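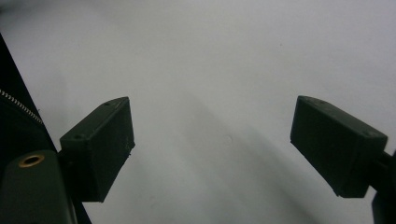 Drindton Community Help > Home & Hobby > Work surfaces

Faint gray marks on a matte white board, how do I get them off?

jirellmom
13/01/2019

Hi everyone! I finally have a proper craft spot and I am over the moon with it. I put a big matte white board on the table in our spare room so I can see what I'm cutting and gluing, and it makes even my scrappy card making look so much brighter and cleaner. I love it!

The trouble is gray marks. They aren't scratches, I can't feel anything when I run a finger across. One is a sort of faint round ring and the others are just blurry patches. I tried a dry paper towel and all it did was spread one of them out. I don't want to ruin the finish with something strong, I did that to a shelf once and it has had a shiny spot ever since.

Is there a gentle way to clean it? Or should I switch to paper and change it when it gets grubby? I have 3 card orders to finish for friends and would love to start on a nice clean surface.

Gromeck48
Magic sponge. Works on everything.

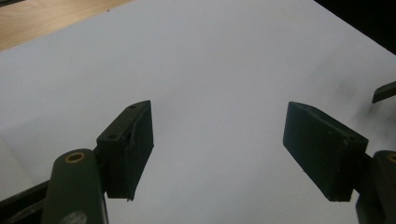
Elba Riquelme

Oh, I'm so glad somebody else loves a white work surface! I've had white over my wooden table since November and I would never go back to working on the bare wood. Every snip of thread and dropped bead shows up right away.

First, make sure it's a mark at all. A soft gray patch can be a shadow from your lamp or your own arm. Move the lamp and see if the patch moves with it. I once rubbed away at one for a good while before I thought of that!

If it stays put, try a clean white eraser, the soft kind for drawing. Go lightly in one direction and brush the crumbs off with a dry brush, not your hand (hands leave their own smudges). Pencil dust and the gray rub-off from metal rulers usually come up beautifully this way.

For a coated board that can take a little moisture, use a soft cloth, lukewarm water and one drop of dish soap. Wring the cloth out hard, dab, then go over it with plain water and dry it straight away. Do a corner first. If your board is bare paper or card on top, skip the water completely – it will cockle and you'll be sad.

I'd be careful with the sponge idea above. Those are slightly abrasive and on a matte finish they can leave just the kind of shiny spot you had on your shelf.

And yes, paper is a great choice too! I buy it in big sheets and tape down 2 layers for gluing days, so when the top one gets messy I peel it off and keep going.

figueroa_paperie
Seconding the eraser. Also wipe the back of your metal ruler before you start, mine was the culprit the whole time.

jirellmom
The eraser got the blurry patches! The ring is still there but much lighter, so I'm putting my cutting mat over it. Thank you Elba!!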